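I have an opinion about fingertips, and since it's the slow stretch before January and the shop is quiet, you're going to get it. My opinion is that most of the trouble people blame on software lives in the last inch of the machine, and that we'd all be happier if we looked there first.

I look after one arm in one small cell at Ullura. It picks things up and puts them in a basket, and it has done that long enough for me to know its moods pretty well. When it starts fumbling, the first message I get is always a theory. The model drifted! The calibration is off! Somebody changed the lighting! Halfdan Fogh once sent me 14 paragraphs on exposure settings (good paragraphs, I kept them). I read all that and then I go look at the fingers.

Think about what we're asking two flat-sided fingers to do. Give them a block and they're wonderful, they've got two nice parallel faces to close on. Give them something lumpy and you've got a dome on one side, a slope on the other, a bump here and a patch of wrinkles there, and each finger is pressing on a completely different surface. One side can be smooth and a bit shiny while the other is all puckered. Any slack in a finger mount, any pad that's worn more than its partner, and the thing rolls on you. I like lumpy objects for that reason. They're the best inspection tool I own, and they tell me about my pads long before a block would.

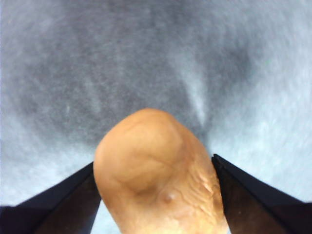
## What I do before I touch any settings

My routine is dull and I love it. Stop the arm, lock it out, get a flashlight. Wiggle each finger by hand and feel for play at the base. Look down the inner edges from the tips to the housing. Wipe everything with a lint-free cloth, and I mean lint-free, because I spent a whole afternoon last winter cleaning off what my own rag had left behind. Then close the fingers slowly and watch how the tips come together. Do they meet at the same height? Does one get there early?

The whole business takes me 5 minutes. Vibeke Hjaltadóttir thinks I should do it every 400 picks and write it down, and she's probably right about the writing down. I go more by feel, and yes, I know how that sounds coming from somebody who complains about other people's theories.

Fluff is my particular enemy. Fuzzy gray cloth, wicker, cardboard, sweaters: everything near a robot sheds, and the tips are where it likes to hang on. A few fibers won't wreck a grasp. But they wander into the wrist camera's view right at the spot you care about most, and if they work in behind a pad you'll be chasing a crooked grip for days. So when I see a bit of white hanging off the tips, I stop and get it off, even when the fingers are out over bare table and the cell is running fine.

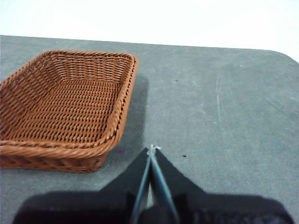
*Fingers nearly closed beside the basket, with a white wisp right at the tips.*

Kolbrún Ingvarsson and I disagree about all this, by the way. She'd swap the fingers on a schedule and skip the fussing, and for a big line I think she has a point. With one arm, though, I'd rather know the parts I've got. New fingers need settling in too, and I've had a fresh pair behave worse than the old ones for a week.

So that's where I stand. Read the logs, sure, retrain if you must, but go wipe the tips first and tell me what you find. I'm ordering more cloths anyway, the good kind this time.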